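4.3 Setting Up the Lindsay Room Thermostat

Read this section before you take the old thermostat off the wall. The steps apply to the Lindsay 144 and Lindsay 148. Owners of the older 527 should use the separate wiring sheet, as the terminals are in a different order.

Before you start

Turn off power to the furnace and the air conditioner at the breaker panel. Check that the old thermostat display has gone blank. If it runs on batteries it will stay lit, so test for power at the furnace switch instead.

CAUTION: Do not connect the Lindsay to line voltage. Thick wires joined with wire nuts usually mean a line voltage system. Stop and call an electrician.

Mounting the base

1. Pull the cover off the old thermostat and write down which wire goes to which terminal. Go by the letters on the terminals and ignore the wire colors.

2. Loosen the terminal screws and free the wires. Wrap them around a pencil so they do not slip back into the wall.

3. Hold the new base against the wall and feed the wires through the center opening. Level it and mark the two screw holes.

4. Drill the holes, push in the anchors and fasten the base. Hand tighten only.

5. Push each wire into its matching terminal until the tab clicks. Tug lightly on each one.

Note: If there is no C wire, fit two AA batteries before you snap on the display.

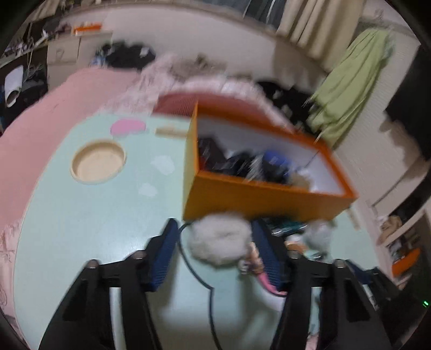 Choosing a room for the remote sensor

The remote sensor reads the temperature in a room away from the thermostat. Most homes do best with it in a bedroom or playroom, on an inside wall, at shoulder height. Keep it out of direct sun and well away from lamps, vents and outside doors.

6. Pull the battery tab from the sensor. The light blinks green.

7. On the thermostat, press Menu, then Sensors, then Add. Enter code 752.

8. Wait for the word PAIRED. If it does not show within two minutes, bring the sensor into the same room and repeat step 7.

9. Set the hours when the sensor should be in control. Outside those hours the thermostat uses its own reading.

Note: Clocks set before April will need to be checked if Auto DST is off.

CAUTION: Do not paint over the sensor or cover its slots.

For low battery warnings, see 4.5.

Section revised Mar 6, 2024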